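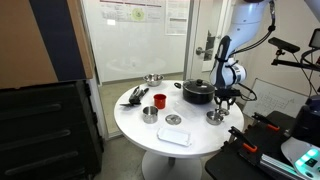
Jolanta Zawadzka

Progress report to Gilteck, second period
Tabletop manipulation software, Kutorport site

1. Status

Work in this period covered the perception pipeline, the motion planning layer and the tooling for recording and replaying trials. The first two are on schedule. The replay tooling is three weeks behind, for the reasons given in section 4. No change to the budget is requested.

2. Perception

The object set is now kitchenware on a round white table: bowls, cups, a lidded pot, lids and tongs. It replaces the foam blocks used in the first period. Polished steel was chosen on purpose. Depth returns on it are sparse, and a segmentation model trained on matte objects tends to split one bowl into a rim and a reflection.

The segmentation model was retrained on 3513 labelled images. Labelling was done in-house with the Hartley annotation tool, which we modified so that a mask drawn in one view is projected into the others and only needs correcting. Rim and reflection are now merged by a second pass that fits a circle or ellipse to the mask edge and rejects fragments falling inside it. This pass runs on the CPU and adds 80 ms per image.

Clear plastic and clear glass remain unsolved. The model finds a glass lid by its metal rim or its knob, if it has one. A clear plastic lid lying flat on a white surface is missed in most views. We have stopped tuning the colour model for this case and will try fusing several views before the end of the next period.

3. Planning and control

The grasp planner now takes the fitted rim as input and proposes approaches from directly above, ranked by clearance to neighbouring objects. Small bowls and cups are grasped by the wall, with one finger inside and one outside. Lids are grasped by the knob.

The collision model had treated the arm as bare links. The cables along the outer side of the arm are now included as a padded volume attached to the links

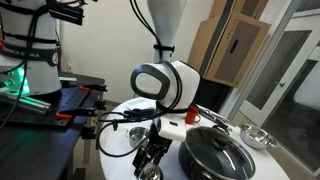 and updated with joint position, so that a plan that would drag a cable loop across the tabletop is rejected before execution. The padding is conservative. It removes some valid approaches to objects on the near side of the wrist, and we expect to reduce it once the cable routing is final.

Impedance gains during the last part of the descent were lowered. The earlier gains were acceptable for foam but pushed light steel cups sideways on contact. The control loop itself is unchanged.

A trial set of 100 grasps was defined, with the layout of each one stored as a file so that it can be repeated after every software change. The first 50 have been run. Results will be reported when the set is complete – partial figures would favour the easier layouts, which come first in the list.

4. Tooling

The recorder writes joint states, gripper width, camera streams and planner decisions to a single log. Replay of joint states and planner decisions works. Replay of camera streams drifts against the joint data over longer logs. The cause was traced to the Nudard driver layer, which stamps images on arrival at the host and not at exposure. A corrected driver is in testing. Logs made before the fix can be realigned with a fixed offset, and a script for this has been added to the repository.

5. Next period

Complete the trial set and report success by object class.
Release the corrected driver and close the replay task.
Test multi-view fusion on clear lids.
Reduce the cable padding and rerun the affected layouts.

The interface document for the planner will be sent separately in March. Gilteck's comments on the log format have been received and will be answered in the same package.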